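HINARD CANNABIS OPENS SECOND SHOP, IN NWOSU, WITH LOCAL GROWERS ON THE SHELF

NWOSU, December 12, 2019 — Hinard Cannabis Co. opens the doors of its second licensed retail shop this Saturday at 10 a.m., and the whole crew is thrilled to finally be on Main Street! The new location at 319 Main (the old shoe repair, for those who have been in town a while) will create six full-time jobs and carry dried flower, pre-rolls, oils and capsules from licensed producers across the province.

Two of those producers are practically neighbours. Astia, which grows in small batches just outside town, is sending four cultivars for opening weekend, including a citrusy sativa that sold out at Hinard's first shop in October. Zolelex will supply a line of CBD oils in two strengths, and its growers will be in the store on Saturday afternoon to talk soil, light and curing with anyone who wants to listen.

"We've had people driving in from Nwosu since the week our first store opened, and they kept asking when we'd come to them," said Dwayne Okafor, founder of Hinard Cannabis Co. "Well, we're here, we've painted the front door a very bright green and the kettle's on. Come in and ask us anything — we love the first-time questions most of all."

All staff have completed the province's required retail training, plus a further four weeks behind the counter at the original store. Sensory jars at the centre table let customers smell and look at flower before they buy, and printed guides in English and French explain THC and CBD levels, serving sizes and safe storage at home.

A ribbon cutting takes place at 9:45 a.m., with coffee and doughnuts on the sidewalk for all comers. Entry to the shop is limited to adults 19 and over, with government-issued photo ID checked at the door. Parking is free behind the building on weekends.

Regular hours will be 10 a.m. to 9 p.m. Monday to Saturday and noon to 6 p.m. on Sunday.

Media contact: Dwayne Okafor, Hinard Cannabis Co., 319 Main Street, Nwosu 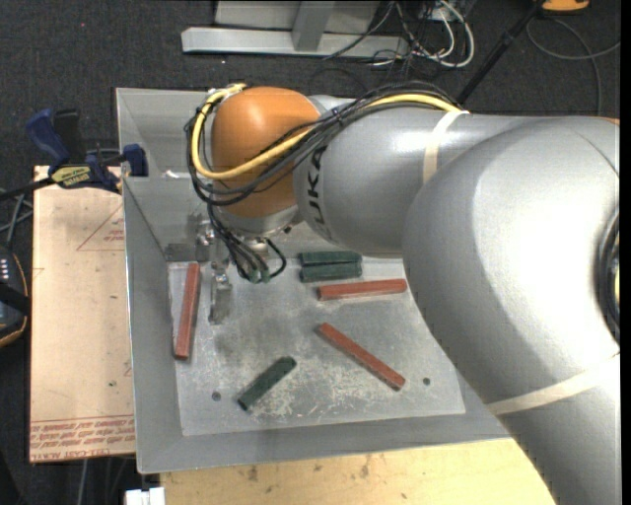

A KUKA robot arm over a metal bin of red bars and dark green blocks.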